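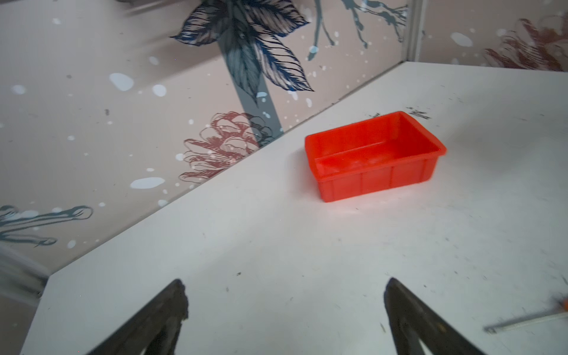
Reading time: 3 minutes

Why does the store put a small number under the big number?

By Hidayah Pangaribuan

When you go to the supermarket with your family, look at the labels on the shelf. You will see a big number, for example $3.00. This is the price you pay. Now look closer. On many labels there is a second number, much smaller, and next to it some words like "per ounce" or "per 100 sheets". Most people never read it. Today you will learn to read it, and then you can help the adults in your home to spend less.

The small number has a name. It is called the unit price. "Unit" means one piece of something, or one measure of something. It can be one ounce of cereal, one egg or one pound of rice. The unit price tells you how much money you pay for only this one piece.

Let us try with rice

Imagine two bags of rice on the same shelf. The small bag has 15 ounces and it costs $1.50. The large bag has 60 ounces and it costs $4.80. Which one is the better price?

The small bag looks cheap, because $1.50 is less than $4.80. But the bags do not have the same amount of rice, so we can not compare them yet. First we must divide.

Small bag: 150 cents divided by 15 ounces is 10 cents for each ounce.
Large bag: 480 cents divided by 60 ounces is 8 cents for each ounce.

So with the large bag you pay two cents less for every ounce. Two cents is a very little money, I know. But there are 60 ounces in the bag, and 60 times two cents is $1.20. If your family eats one such bag each month, in one year you keep $14.40 in the pocket.

Is the large one always better?

No! Many grown-ups believe this, and sometimes they are wrong. When I was preparing this page I went to the Barros market near my home and I looked at the crackers. The "family size" box had a higher unit price than the normal box. The normal box was on sale that week and the big one was not. The small number told me this in one second.

There is another thing to think about. If you buy a very big tub of yogurt and half of it goes bad in the refrigerator, you paid for food that went to the garbage. A low unit price helps you only when you really use the thing.

Be careful with the words

Sometimes two labels use different units. One says "per ounce" and the other says "per pound". One pound is 16 ounces, so you must change one of them before you compare. It is a little bit tricky, and a calculator is allowed.

What about coupons?

A coupon takes some money away from the price. Take it away first, and divide after. With a coupon of 60 cents, our small bag of rice costs 90 cents. 90 divided by 15 is 6 cents for each ounce. Now the small bag wins!

Try it at home

Take two packages of the same kind of food, in different sizes. Find how many ounces are in each one (it is written on the front, near the bottom). Ask an adult for the receipt and divide. Write your answers on paper and put them on the refrigerator door, so the next person who goes shopping can read them.

New words on this page
Unit price: the money you pay for one measure of a thing.
Compare: to look at two things and find what is different.
Receipt: the paper the store gives you after you pay.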